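Home > Features > Kitchen
The Short Set: How Few Utensils Will Cook a Dinner?

A rental kitchen in Pristthorpe came with 32 utensils in one drawer. Vibeke Vestergaard, who manages the flat, took out everything that had not been used since April and was left with less than half. Her interest is in what a piece has to do to stay.

The slotted turner is the first item she tests. Slot width matters more than blade size. Narrow slots hold back peas and chopped onion but drain slowly; wide slots drain fast and drop the onion. A long blade also needs a stiff neck, or it bends under a wet fillet.

Colanders are judged on hole spacing and base shape. Round holes are easier to scrub than slits, and short pasta rarely lodges in them. An oval body fits across a narrow sink where a round one of equal volume will not. Handles at the ends keep the hands clear of the steam when the pot is tipped. Perforation low on the side wall helps too, as starch foam tends to block the base first.

Pots are simpler. For two people she keeps one deep pot, and measures it by filling it from a jug in steps of 1000 ml until the water stands two fingers below the rim. The mark goes in a notebook. A pot that takes 2000 ml to that line will boil 200 g of pasta without much attention.

Small bowls and cups earn their place during preparation, when cut items need to be kept apart. Plates do the same job and stack flatter.

Color is the last consideration, though it affects how quickly a piece goes back where it belongs. The mint green of a colander and cup reads as a group beside a black pot, and a lavender-gray plate stays distinct from both.

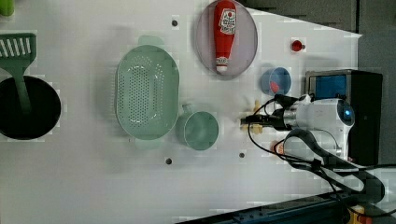 Kaj Damgaard disagrees about the oval colander, writing that his will not nest inside anything he owns and takes up a full shelf. He would give up the sink fit for a round one that sits in the pot. Vestergaard's answer is to hang it by one end, on a hook set 282 mm below the shelf.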